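Elternfragebogen Frühförderung – Begleitdatei zum Datensatz

Stand: 5. Januar 2020
Kontakt: Xóchitl Villalobos, Projekt Idano

Inhalt
Der Datensatz enthält 2.050 ausgefüllte Fragebögen von Eltern, Pflegeeltern und anderen Sorgeberechtigten, deren Kinder Leistungen der Frühförderung erhalten. 1.373 Bögen stammen aus der Region Lindham, die übrigen aus Dilley. Eine Zeile entspricht einem Bogen. Geschwisterkinder haben eigene Zeilen und sind über das Feld haushalt_id verbunden.

Dateien
boegen.csv – Antworten, UTF-8, Trennzeichen Semikolon
codebuch.csv – Variablennamen, Wertebereiche, Fragetexte
freitext.csv – offene Antworten, nur auf Antrag

Wichtige Variablen
alter_monate: Alter des Kindes beim Ausfüllen
wartezeit: Wochen zwischen Antrag und erstem Termin
stelle: Art der Einrichtung, 14 Kategorien
bezug: Verhältnis der ausfüllenden Person zum Kind
zufr_1 bis zufr_6: Zufriedenheit, Skala 1 bis 5

Fehlende Werte
Nicht beantwortete Fragen sind mit -9 kodiert, nicht zutreffende mit -8. In 383 Bögen fehlt die Wartezeit. Sie wurde nicht imputiert. Für Auswertungen nach Einrichtung empfehlen wir die Laaksonen-Gewichte in der Spalte gew_l; die ältere Spalte gew_a bleibt nur aus Gründen der Vergleichbarkeit erhalten.

Änderungen
Seit der Fassung vom November ist die Kategorie »Sonstige« in stelle aufgeteilt. Skripte, die den Wert 9 abfragen, müssen angepasst werden. Die Umlaute im Codebuch sind korrigiert.

Nutzung
Frei für nichtkommerzielle Forschung. Eine Verknüpfung mit anderen personenbezogenen Daten ist untersagt. Fehler bitte mit Zeilennummer und Dateiversion melden.

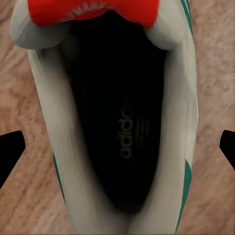

Anträge auf freitext.csv benötigen zusätzlich eine kurze Projektbeschreibung und das Votum der zuständigen Ethikkommission.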